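PRESS RELEASE

Tawhiri Household Textiles presents the Ponel towel and a new folding guide for home and small business

October 13, 2020

Tawhiri Household Textiles, the family company from Londden, is pleased to announce that its microfiber towel Ponel is now on sale in the company shop and by mail order. Together with the towel, the company gives to every customer a printed guide, "Fold It Once", which explains how to wash, dry, fold and store microfiber at home.

The towel comes in brown. It has a soft plush surface and a thin hem on all sides, and the care tag is sewn into one of the short edges. The density of the fabric is 280 grams per square meter. According to the company, this is a good weight for drying dishes, wiping counters and drying hands, and the towel still dries on the line overnight.
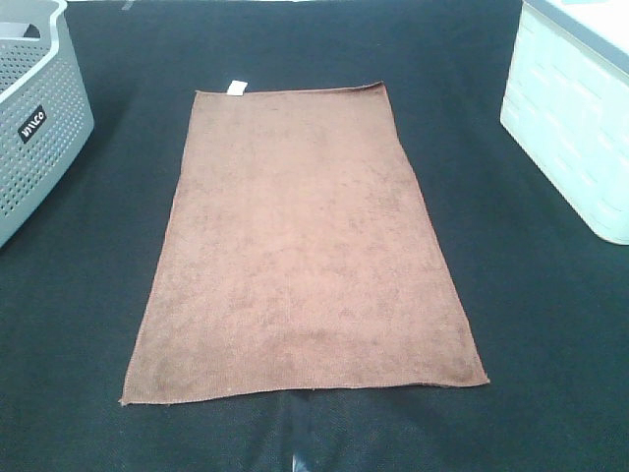 Page last changed: October 13, 2020

"Our customers write to us very often, and the question is almost never about the color," says Lorraine Tautahi, director of Tawhiri Household Textiles. "They ask how to wash the towel so it stays soft, and how to put it away so that the pile in the cupboard does not fall down. We decided to answer all of them in one small book."

The guide was written by Xiaoyan Yan, who is responsible for product care in the company, with drawings by Elis Beddoe. It has 13 pages and it is made for reading next to the laundry basket, so the letters are large and the sentences are short. The work on it started in March, and the text was tried by the staff in their own homes before it went to the printer.

The first part is about washing. Microfiber should be washed separately from cotton – the small fibers catch lint from other fabrics and it is difficult to remove later. Fabric softener should not be used. The water can be warm, and the dryer, if there is one, should be set to low.

The second part is about folding. The guide asks the reader to spread the towel completely flat on a table with a cloth on it, with the tag at the far side, and to smooth it with the hand from the middle to the edges. A dark cloth is recommended, on which the hems of the towel can be seen well. After this the towel is folded in half, the corners are brought together, and it is folded again until it has the size of the shelf. The hem should be lined up each time before the next fold is made. The last part describes storage, with advice for open shelves, for drawers and for baskets.

"I folded towels all my life and I thought there is nothing to learn," says Xiaoyan Yan. "Then I compared my pile with the pile of my colleague Elis, and his was much straighter. He always smooths the towel first. Now this is step one in the guide."

The guide also explains why the tag should stay on the towel. Many people cut it off on the first day. Tawhiri asks customers to keep it, as it carries the washing instructions, and it also helps to find the same edge again at every folding. 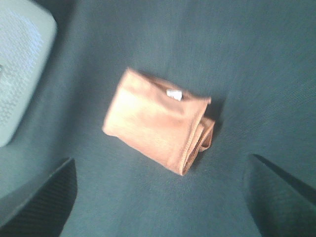

A folded towel with its white tag at the edge.

The Ponel towel is sold in packs of 3. Small businesses such as hair salons, guest houses and cafés can order larger quantities directly from the company, and they will receive one copy of the guide for each place of work. Coralie Paewai, owner of the Ornard guest house, was among the first to order.

"New staff come to us each season and everyone folds in their own way," says Coralie Paewai. "I put the guide on the wall in the laundry room, page by page. The shelves look calm now, and I do not have to explain so much."

Customers who already own microfiber towels from Tawhiri can ask for the guide without buying anything. It is free at the shop counter, and for mail requests only the postage is charged. A version in larger print is in preparation.

About Tawhiri Household Textiles

Tawhiri Household Textiles makes and sells towels, dishcloths and table covers for home and for small business. The company has its shop, its warehouse and its office in one building in Londden.

Contact for the press: Rhys Tamihana, Tawhiri Household Textiles, Londden. Samples of the towel and copies of the guide can be sent to editors on request.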